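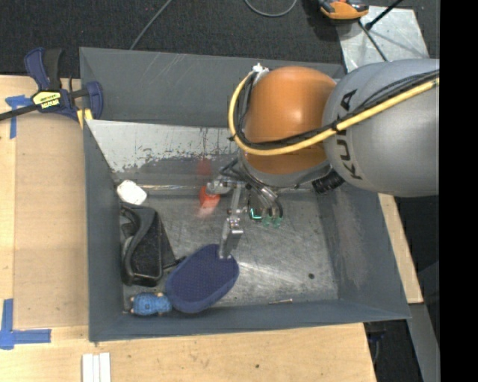

Good news if you've been driving across town with a trunk full of flattened cardboard - the Makowska Street recycling depot is open again! I stopped by at 10 this morning and there was already a line of cars back to the bakery.

The place has been shut since August for drainage work, and I missed it more than I expected to. We all got sent out to the Gimier site instead, and my back seat still smells like other people's paint cans.

Hedvika Pešek, the new site manager, told me the town took 3268 carloads last year, and 2618 of those came through Makowska Street. No wonder Gimier was such a zoo.

A few things have changed. You now come in from the river side (the old gate is exit only), glass goes in first, and garden waste has moved to the back by the fence. There's also a swap shelf for stuff that still works. I came home with a lamp, which my husband says we did not need.

Not everybody is thrilled. Vratislav Polák lives across the road and has collected 455 signatures asking for a later start, and I can see his point - bottles at seven in the morning are no fun. The town council takes that up next month.

Until then it's seven to four, and bring proof of address. They did check mine.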